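Home | Features | Workshops | Makers | Subscribe

The bench at the end of the corridor

By Austra Lukoševičius

Mar 26, 2022

Print this article | E-mail to a friend

There is a particular kind of table I have come to love, and I have my old landlady to thank for it. She mended clocks in her front room, and on the days when the rent was due I would stand there far longer than I needed to, looking at all the little bits laid out under the lamp. I couldn't have named one of them. I still can't, really, but I have never lost the wish to stand beside other people's work tables and ask what everything is.

So when Izzati Jugah wrote to say that I might come and spend a day at the Jurngate workshop, where she and Tihomir Stan make and try out small fittings, I said yes before I had looked at the train times. (I should have looked at the train times.) I came in out of the rain with my shoes squelching, was given a mug of tea and a stool, and was left alone for a good while, as happens in places where people are busy and have decided you are harmless.

Jurngate is at the end of a long corridor, past a door marked Calleto that I never saw open. Izzati has been there since the September before last. She came from a firm that made hinges for kitchen cupboards, and she talks about hinges the way some people talk about their dogs. Tihomir trained as a toolmaker and is the quieter of the two, though he warms up once you ask him about edges. A good edge, he told me, is something you ought to be able to find with your thumb in the dark.

I had expected drawers upon drawers of parts, and there are certainly drawers. But what takes up the thinking, I learned, is the business of holding things still. Anybody can make a part, Izzati says, with a modesty I don't quite believe, and then you spend the rest of the month working out how to keep it where you want it. Hence the plates and the pins, and the curious grey shapes that come and go among the metal. 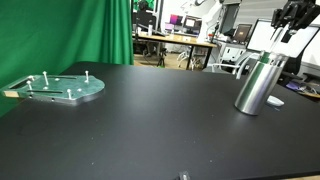
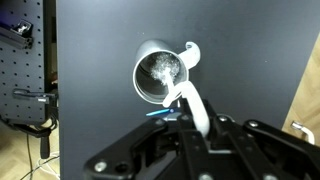 "People ask what it's for, and they want the answer to be a product," said Tihomir, when I had got to my second mug. "Mostly it's for finding out." He keeps a ledger of the finding out, a fat book with a cloth spine, and he let me turn the pages. Some entries run to half a side. Others say only "no", underlined. One test had been repeated 1,000 times, and beside it he had written the word "fine" and drawn a very small sun.

The plates, as he explained them to me, begin as drawings on squared paper, done in pencil and rubbed out a good deal. A pin in the wrong place is a nuisance for ever after, so he will happily spend a morning shifting one a hair's breadth to the left and then shifting it back again. Slots are kinder, he says. A slot lets you change your mind. I wrote that down and thought about it most of the way home, with my own kitchen in view, where nothing at all can be moved without first moving something else!

Izzati's passion is for curved things. She showed me a sketchbook of hooks and handles gathered over the years from coat stands, watering cans, bucket lids and a milk jug that belonged to her aunt, and she has a theory that you can tell how long a thing has been in use by how its curve has softened. She once bought 100 old cup hooks at a house sale, in a biscuit tin, for the sake of four good ones. The tin is still on the shelf by the kettle and I was invited to choose one to keep. I took a brass one, rather bent.

We had lunch late, soup from the place across the road, and Saodah Kwok came up from the accounts office downstairs to share it, bringing bread. She wanted to know whether I would be writing about the draughts. I said I might. The corridor window does not shut, and hasn't shut, she says, through three landlords and one very expensive survey.

It was getting dark by the time I had my coat on. Tihomir had gone back to his squared paper, and Izzati walked me down as far as the street door, still talking about the milk jug, which has a chip in its foot and which she has promised to bring in next time I come.

Print this article | E-mail to a friend

More from Makers
Cheng-en Lu and the slow art of the drawer runner
A shed of one's own: readers' work tables
The button sorters of Simanjuntak Street
Prino's last bookbinder
Letters: in praise of string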